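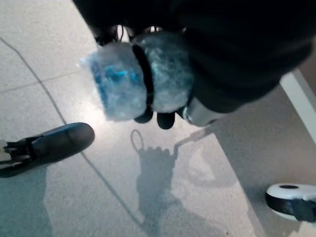 A blue, strapped around the middle, April.

So the first thing you have to understand is that I was fast. I don't mean fast for my age or fast for a Friday, I mean people from the other end of Nygård used to walk down to our end with their coffee to watch me strap blues. You gather the neck, you shake it once, strap around the middle, pull, and it should look like a peanut. If it looks like a pear you did it wrong. My best shift was 253 and I wrote it in ballpoint on the inside of my locker door, and it's still there unless they've painted.

I'd been at Lerstead for 14 years when the arm came. It came in on wheels one morning before I'd even gotten my jacket off, big black thing, and Dace Bite said "well, there's your replacement," which was a joke, and then we both stood there a bit too long and it stopped being one.

They told us in the break room it wasn't going to replace anybody. A very nice young woman from Drimier said it (she'd brought pastries, the good ones with the almond paste, and I ate two on principle). The arm would pick, she said, and we would strap, and our backs would thank us. My back had never complained to anybody! But I strapped and it picked, and by the end of that week I had stopped bending over, and I hated how much I liked that. I went home and my husband said why are you in such a good mood, and I told him I wasn't.

It picked funny. It would come down over a bag very slowly, like my mother getting into a swimming pool, and stop, and think, and then take hold right at the top of it where I never would have. I used to say "go on, then" under my breath. One time I said it out loud and Dace heard, and after that she said it to me whenever I was slow getting out of a chair.

What changed, if you're asking (my daughter asks, she thinks I should have made more of a fuss), was the talking. Strapping used to be done at one long table, five of us, elbows touching, and in all those years I never had to phone anybody for news. Who was pregnant, whose kid had been thrown out of what. With the arm you couldn't all stand in a row, you had to be spread out, each to your own patch of tile, and it's hard to shout about somebody's divorce across that much floor. You'd save it up for lunch. By lunch it had gone stale, or you'd forgotten the good part.

And then Jo's job went to Serkutia, and Jo didn't, and nobody brought pastries for that.

Anyway. The other one, the one with legs, arrived while I was off with my knee. I came back and there it was where the long table used to be, standing with its feet apart as if it was waiting for a bus, and Dace said "meet the new girl." She was in charge of it! Dace, who used to hand me her phone to set the alarm. They had sent her on a course for 17 days and she'd come back with a lanyard and a way of saying "let's reset and go again" that I found very hard to take. 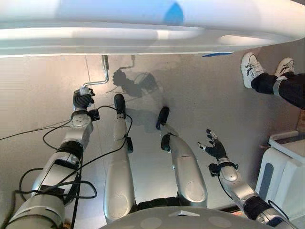 I'd done the crank job myself in my first year, when they gave it to whoever was newest. You got down low and reached up under the white lip and felt for the place where it caught, and you cursed, and your sleeve got caught, and after a while your fingers knew where to go and you stopped thinking about it. I never once thought it was something a person could be proud of. But I stood there with my bad knee and watched that machine with the bent rod in its left hand, the black fingers wrapped around it, the top of the rod up against the underside, and its other hand just open in the air with nothing in it, and I thought, that's how I did it. I always held my free hand out like that. Like you're telling a dog to stay.

"Where did it get that from?" I asked.

"Get what?"

"The hand."

Dace looked at it for a while. "Videos, I think," she said. "They filmed a lot of people that first winter. Remember, they gave us the 400 each?"

I did remember. I spent mine on a dishwasher. I'd signed something on a clipboard and never gave it another thought, and now I couldn't stop looking at that hand. It could have been anybody's, of course. There must be hundreds of people who do that. I asked Dace if there was some way to find out and she said she'd put in a request, in the lanyard voice, and then in her own voice she said, "Does it matter?"

I said no. I said my knee was killing me and could I sit down.

She got me a chair from the office, one of the ones we were never allowed to touch, and she stood and I sat and for the first time in I don't know how long we were close enough to talk. So she told me about Jo, who was cleaning at the school now and had a boyfriend with a boat. She told me her son wasn't speaking to her. I told her about the knee, all of it, including the part with the catheter. Every so often she'd glance over, press something, and carry on where she'd left off. We were there until almost three.

The request went in. I got a form back that said the data was pooled, and a phone number in case I had further questions, and I've kept it on the fridge. I haven't called. Dace says go on, then.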